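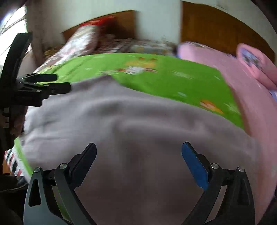
Graue Fleecedecke auf einem Bett.

Das Gutachten

Dougal Guthrie stimmte die Orgel von Talgate zweimal im Jahr, im April und im November. Die Kirche hatte dann 13 Grad, im November manchmal weniger, und er notierte die Temperatur in der ersten Spalte, bevor er die Jacke auszog. Das Instrument umfasste 1.431 Pfeifen auf zwei Manualen und Pedal. Davon stammten 607 aus dem Vorgängerbau, der Rest war von der Werkstatt El Fassi in Alville ergänzt worden. Die Unterscheidung war an den Labien leicht zu treffen, beim Hören schwieriger.

Am 7. April 2022 lag auf dem Spieltisch ein Brief der Gemeinde. Man bat um eine schriftliche Stellungnahme zu der Frage, ob die Oboe 8' im Schwellwerk stillgelegt werden könne. Die Organistin habe sich beschwert. Der Ton g' spreche verspätet an und verstimme sich innerhalb einer Woche. Beigefügt war das Angebot einer Firma aus Vondton für eine elektronische Ersatzstimme.

Guthrie legte den Brief unter die Werkzeugtasche und begann mit dem Prinzipal.

Er arbeitete ohne Assistenz. Die Taste beschwerte er mit einem Bleistück, das in Filz eingenäht war, dann stieg er ins Gehäuse. Stimmgerät benutzte er nur für die Temperaturoktave, den Rest setzte er nach Gehör. Gegen elf war er mit dem Hauptwerk fertig. Er aß im Stehen ein Brot und schrieb eine Zeile ins Stimmbuch: Mixtur, c'', zweiter Chor, Stimmrolle gerissen, provisorisch geschlossen.

Die Oboe nahm er sich nach der Pause vor. Das g' sprach tatsächlich spät an, um den Bruchteil einer Sekunde, und es kam mit einem leisen Schnarren vorweg. Guthrie hob die Pfeife aus dem Stock, zog den Stiefel ab und betrachtete die Zunge. Der Aufwurf war gleichmäßig. Die Kehle war sauber. Der Keil saß fest. An der Stimmkrücke fand er, knapp über der Auflage, eine Kerbe, die mit der Feile gesetzt worden war. Sie gehörte dort nicht hin.

Er kannte die Feile. Sie hatte ihm gehört, in seinem zweiten Lehrjahr bei El Fassi, und die Kerbe war beim Abrichten entstanden, an einem Freitagnachmittag, an dem die Stimme noch auf den Wagen sollte. Der Meister hatte die Krücke gegen das Licht gehalten und gesagt, das halte dreißig Jahre. Es waren inzwischen einunddreißig.

Guthrie saß eine Weile auf dem Stimmgang, die Pfeife quer über den Knien. Unten kam die Organistin herein, stellte ihre Tasche ab und rief, ob sie störe. Er antwortete, sie könne üben, aber nur auf dem Hauptwerk. Sie spielte ein Trio, langsam, die linke Hand allein, und brach mehrfach an derselben Stelle ab.

Er bog aus Phosphorbronze eine neue Krücke, prüfte die Spannung und setzte die Pfeife ein. Nach vier Anschlägen stand der Ton. Er wartete zehn Minuten und schlug ihn wieder an. Die Abweichung lag unter einem Cent.

Die Stellungnahme schrieb er auf der Rückseite des Briefes. Stilllegung nicht erforderlich. Ursache: Fertigungsfehler an einem Bauteil, behoben. Kosten: keine. In das Feld für den Verursacher setzte er zuerst den Namen der Werkstatt. Dann strich er ihn durch und unterschrieb an derselben Stelle.

Die alte Krücke steckte er in die Jackentasche. Die Organistin fragte vom Spieltisch herauf, ob sie jetzt die Oboe ziehen dürfe.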